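The New Hand at Karenik
April 20, 2024 | By Corinne Esposito

Heike had hung clothes at Karenik since the laundry opened, and now she was teaching Plolleo to do it! She stood in the doorway in her black shoes and called out, "Take the dark one, love," though she knew perfectly well it couldn't hear her.

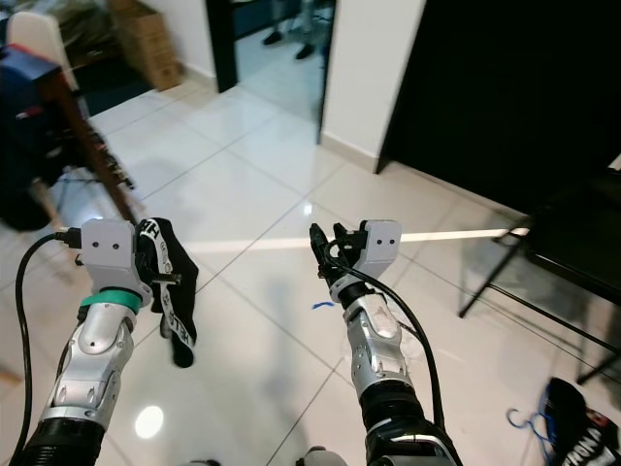 Anatole had bet her five coffees that she'd be bored within a month. Bored! Her shoulders had stopped aching in March, she'd learnt to read the fault log, and the new starters came to her with every question. She missed the chatter at the rack a bit (Annick had moved to deliveries), so they ate lunch together now and talked twice as fast.

"Pale one next," she told it. "Mind the creases."

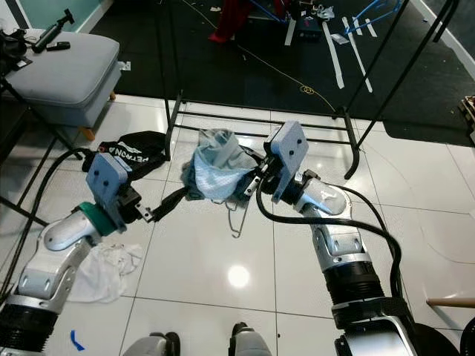
Plolleo at work, a hanger dangling below the cloth.

"You're talking to it again," said Annick, coming in with the sandwiches.

"Well, somebody has to," said Heike, and budged up to make room.

Contact | © Karenik Stories | Back to top
41 shares | 5 comments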